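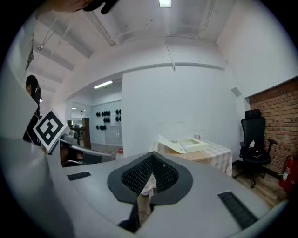 gripper pads, mesh vs smooth

lua_g
Ran 40 picks each on thin cloth. Mesh pads dropped 2, smooth ones dropped 7. Same arm, same speed. Keeping mesh.

ekettunen
Which smooth ones, the Prollik? Those need more squeeze. Not a fair test imo

lua_g
Yes Prollik. Squeeze at 60 for both

gemma_n
Disagree w/ Eero, same squeeze is the whole point. But mesh snags on knits, killed a set in October

ekettunen
ok but try teh Prolliks higher before you bin them

lua_g
Fine. tonight maybe. Anyone got spare Dedov pads?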